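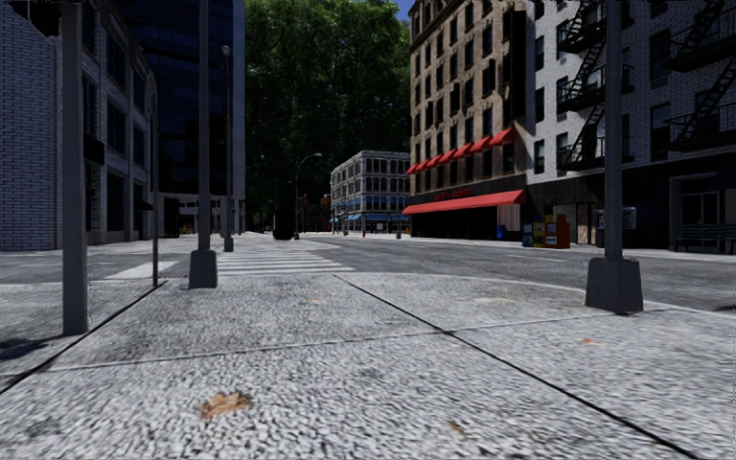
Fig. 2. Simulated street corner with crosswalk, curb and poles.

Unit 2: Delivery routes and the courier's job

Case: Civow, a parcel firm with 70 couriers. Before a sidewalk robot is sent out, its route is tested in simulation. Corners get the most test time. Poles and their bases narrow the usable path, and the curb line must be matched to the crosswalk.

Changes for staff (from interviews by J. Tavares):
- Couriers walk less and spend more of the shift at a desk, clearing stops the robot can't resolve.
- Route knowledge is now written down. Senior couriers mark up test corners and are paid for those hours.
- One operator watches several units. Breaks have to be scheduled.

Terms: handoff, remote assist, route sign-off.

Reading: Damasceno, ch. 2. Bring one task from your own workplace and state who would sign off on it if it were automated.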